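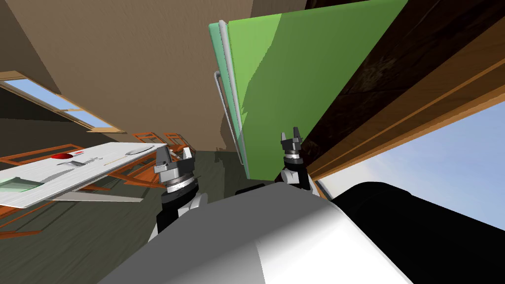
Simulation oder echte Demos: wie viel bringt das Mischen beim Imitationslernen?

kabelsalat_jo
Hallo zusammen, ich sitze gerade an meiner Masterarbeit und komme bei einer Sache nicht weiter. Wir trainieren eine Policy für einen zweiarmigen Roboter (Schranktür am Griff öffnen, Sachen vom Tisch nehmen, so Küchenkram halt) und haben dafür 2000 Episoden in der Simulation erzeugt. Dazu kommen 41 teleoperierte Demos am echten Gerät, mehr war bis Juni einfach nicht drin. Wenn ich alles in einen Topf werfe, klappt es in der Sim in 93 Prozent der Versuche, am echten Roboter greift er aber ständig neben den Griff. Muss ich die echten Demos höher gewichten? Oder erst auf Sim vortrainieren und dann nachtrainieren? In dem Clallevden-Paper steht dazu leider nur ein Halbsatz. Danke schon mal!

Nithin Chettiar
Hi, das Problem hatten wir bei Drorkell auch, und zwar ziemlich genau so. Bei uns hat Co-Training besser funktioniert als Vortrainieren und Nachtrainieren, aber nur mit Gewichtung pro Batch. Wenn du gleichmäßig über alle Episoden ziehst, sieht das Netz deine 41 Demos ja praktisch nie! Ich würde mit der Hälfte echter Daten pro Batch anfangen und dann in beide Richtungen probieren.
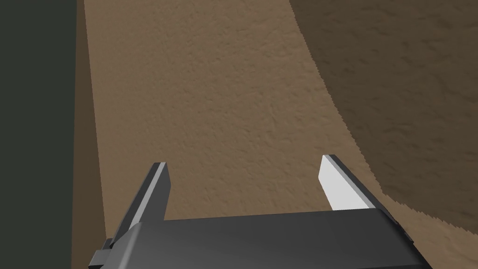 Zweiter Punkt sind die Handgelenkkameras. Schau dir mal an, was die in der Sim liefern, wenn der Greifer dicht vor einer Fläche steht. Harte, treppige Schattenkanten, die gleiche Körnung überall, das gibt es am echten Gerät so nicht, und unsere Policy hat sich prompt daran orientiert. Wir haben dann Licht und Texturen pro Episode gewürfelt (Schatten auch mal ganz aus) und danach wurde es am Griff deutlich besser. Und bitte immer 3 Seeds rechnen, die Streuung ist bei so wenig echten Daten brutal.

moosbart
nimm doch einfach mehr echte demos, sim bringt eh nix

lenkrolle77
Naja, so pauschal würde ich das nicht sagen. Ich hab mit Zuccaro gearbeitet und da lag es am Ende an der Kalibrierung, die Kamera saß in der Sim ein Stück anders als am Arm. Leg mal ein echtes und ein simuliertes Bild bei gleicher Gelenkstellung übereinander, das dauert zehn Minuten. Wenn da die Fingerspitzen schon nicht passen, kannst du gewichten, so viel du willst.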